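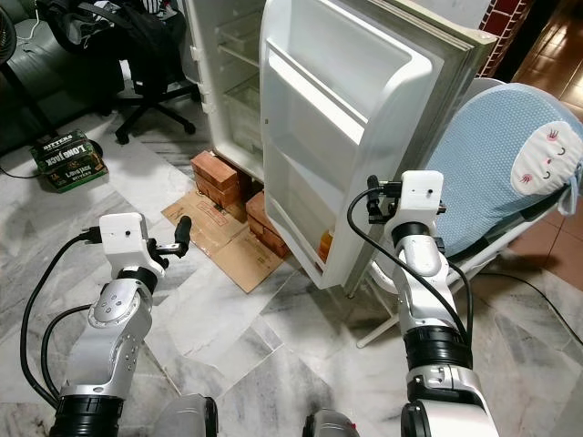 Both arms at the practice fridge, bricks and all.

About us

Tevevis keeps two-armed robots working. We set up, clean and repair 65 of them, mostly the pair-arm cell we call Jimden.

Every Jimden starts the same way – wrist modules on, fingers clamped, cables looped outside the arm with enough slack to reach a fridge shelf. Then we check the joint screws, all of them, which is as thrilling as it sounds. Joints get fresh grease every 2,000 hours, or sooner if they complain.

Our workshop is in Negussie, behind the tire shop. Repairs are taken in until 4 p.m. Please bring the cables too.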